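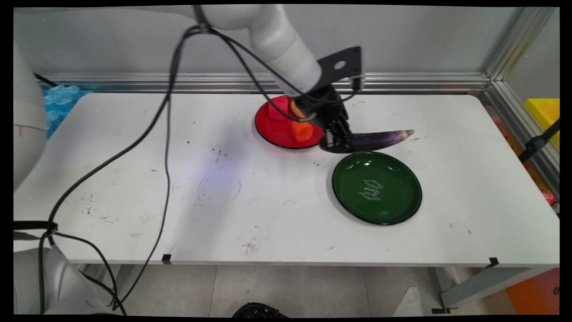 1 min read

March 2, 2021

Still up to my eyes in the Jedgate chapter! Nilmini Nanayakkara sent back her notes on the old gatehouse last night, all 7 pages, and she thinks I've got the rebuilding wrong by 56 years — which would make a mess of my walking trail leaflet, as stop four hangs on it. So I spent the morning with the Urkirside town accounts (153 scanned sheets, horrible handwriting) and found one payment for stone and lime, no date, of course.

Had soup, rang the museum, got the answerphone. I'd love to walk the whole wall again in October, when the ivy's been cut back and you can see the joins. Must ask Khan for his map back before then.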